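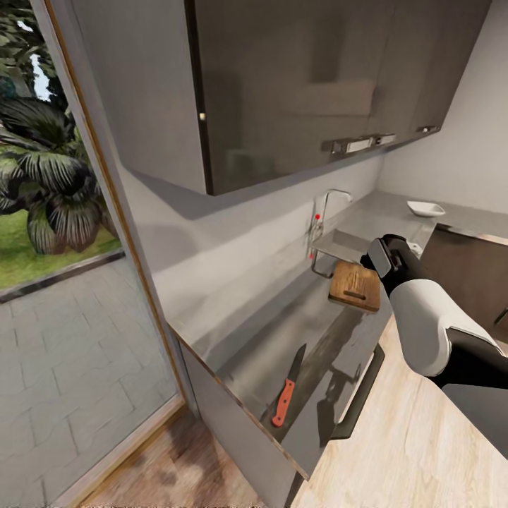 Gandside Kitchen Set - planning notes

Simulated kitchen episodes used to size a hardware order before any money is spent. Maintained by Halthorpe.

Contents
2000 episodes, one arm, 20 kitchen layouts. Props include knives, cutting boards and shallow dishes.

Intended use
Checking reach and counter clearance for a planned purchase of 6 arms. Quotes from Pumphrey and Nako are kept in quotes.csv, with shipping and spare grippers on separate lines.

Limits
No force data. Do not use it to set payload - ask the vendor. Prices were last updated in June.

Budget
Hold back 35 percent for mounts, cabling and installation. The arm price alone does not cover these.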